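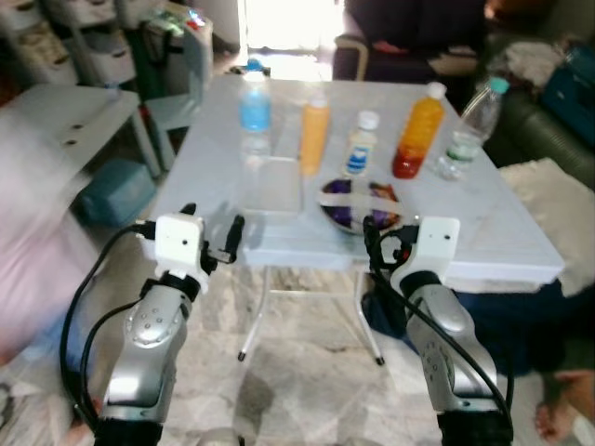 Break room drinks table to stay at Whiteley building through winter

The shared drinks table in the ground floor break room at the Whiteley building will stay in place through the winter, the building's management company said this week. It was set up as a trial at the end of the summer and had been due to come out in October.

Birnico, which runs the building, said tenants had asked for the table to be kept after the old vending machine was taken away. The machine had been out of order for most of the spring and the company decided against paying for another repair.

In its place, tenants got a white folding table and a simple arrangement. Anyone who works in the building can leave unopened drinks on it, and anyone can take one. Bottled water, juice and soft drinks are all fine. Alcohol is not allowed, and neither is anything in glass.

Howard Greenwood, the building manager, said he had expected the table to be bare most of the time.

"I thought it would last two weeks," he said. "People would take what was there and that would be that. But every time I go in there's something on it. Somebody has a meeting and orders too much, and the leftovers come down to us."

Birnico puts out some water of its own at the start of each week. The rest comes from the tenants. The largest of them, the mail-order firm Govik, has the whole second floor and has been sending down what is left from its monthly staff lunch.

The company has set aside $2,000 to cover the table until spring. That pays for the water, cups, cleaning supplies and a small refrigerator, which has been ordered but has not arrived. Greenwood said he would have liked to have it in time for the warm weather, when the most common complaint was that the drinks were at room temperature.

"In January I don't think anyone is going to mind," he said.

A few rules have been added since the trial began. Drinks go toward the back of the table so that the front is left clear for people to set down a plate or a lunch box while they eat or pack up. Food may be left out in a lidded container, but it has to be gone by the end of the day. The cleaners come in at 6 p.m. and have been told to throw out any food still on the table, along with opened bottles that don't have a name on them.

The name rule came after a run of mix-ups. People who work in the building also use the table to put down their own drinks, and several reported coming back from a phone call to find them gone. A marker is now kept in the break room. Greenwood said a first name or initials on the cap is enough.

"If it's open, write on it," he said. "If it's sealed and it's on the table, it's fair game. That's all there is to it."

Chairs are a separate matter. The break room was never meant for more than a handful of people at once, and at lunchtime some tenants have been using the seats to hold bags and bottles while others stand. Birnico said it will not bring in more chairs, as the walkway to the door has to be kept open under the fire rules. It is asking people to keep their things off the seats between noon and 2 p.m.

The company looked at putting in a permanent counter along one wall but dropped the idea for this year. The quote came in higher than expected and the work would have closed the room for several days. A folding table can be moved for floor cleaning and replaced cheaply if it is damaged. The one in use now came out of a storage closet upstairs.

Not all tenants were in favor of keeping the arrangement. At a meeting in September, two of the smaller offices said they would prefer a new vending machine, with a wider choice and cold drinks at any hour. One of them pointed out that its staff work evenings and usually find only water left by the time they get a break.

Greenwood said he accepted the point and will hold back part of the weekly supply to be put out in the late afternoon. He has also asked two vending companies for prices, though he said neither was keen on a building of this size. One wanted a guarantee of up to 30 sales a day, and the old machine had seldom come close to that.

Recycling has also been changed. Empty bottles had been going into the general trash under the sink, which filled up before the end of most days. A separate bin for plastic bottles now stands in the hallway outside the break room. Tenants are asked to pour out what is left, put the cap back on and leave the label where it is. The bin is emptied every morning.

Bruvberg, the property group that owns the Whiteley building, has been told about the arrangement and has raised no objection. It asked only that the table be wiped down daily and that no extension cords be run across the floor when the refrigerator goes in. An outlet near the shelves will be used.

Birnico plans to ask tenants in March whether they want the table to carry on. A sheet will be left in the break room for comments before then, and messages can also be left at the front desk.

Tenants with a large amount to give away, such as full cases left over from an event, are asked to speak to the front desk first so that the boxes can be stored. The closet upstairs has room for 30 cases. Nothing should be stacked under the table or left in the doorway.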